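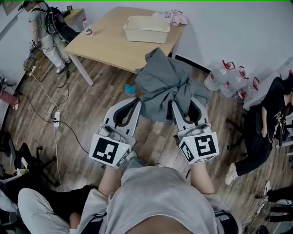
Night Guards, Round Two

So my dentist has been after me about a night guard for ages, and in December I finally gave in. A lot of you wrote back after the last newsletter to say you grind your teeth too (hello, fellow grinders!), so I promised I'd report on how it went.

First, the fitting. I went to the Holley office because they open on Saturday and I could walk there. They ran a little wand around my mouth, top and bottom, and a model of my teeth came up on the screen while I lay there trying not to swallow. I was braced for a tray of that cold goop I remember from my braces days, so this was a treat. I picked up the guard at my second visit and they spent a while grinding down one spot on the left where it hit too soon. Do speak up if yours feels high on one side! I nearly didn't, and I'd have been miserable.

The first week was strange. I drooled, I lisped if I tried to talk, and I woke up one morning with the thing under my pillow and no memory of taking it out. By the second week I was sleeping through with it in, and my jaw didn't ache at breakfast anymore. I still get the odd headache, so I'm not calling it a cure.

Cleaning is easy enough. I rinse it in cool water, brush it with a soft brush and plain dish soap, and let it dry before it goes in its case. Hot water can warp it, and the hygienist told me toothpaste is too scratchy for the plastic. I tried the Bendeo tablets as well and they're fine, a bit minty, but I keep forgetting to buy more.

Money, for those who asked: my plan left me with $100 to pay. Call yours before you book, and ask whether night guards are covered at all, because a friend with a different plan got nothing back.

Next time I want to get into dry mouth, so if you have a trick for it, hit reply and tell me. And bring your guard along to your next checkup so they can look it over for cracks. I left mine on the nightstand, of course.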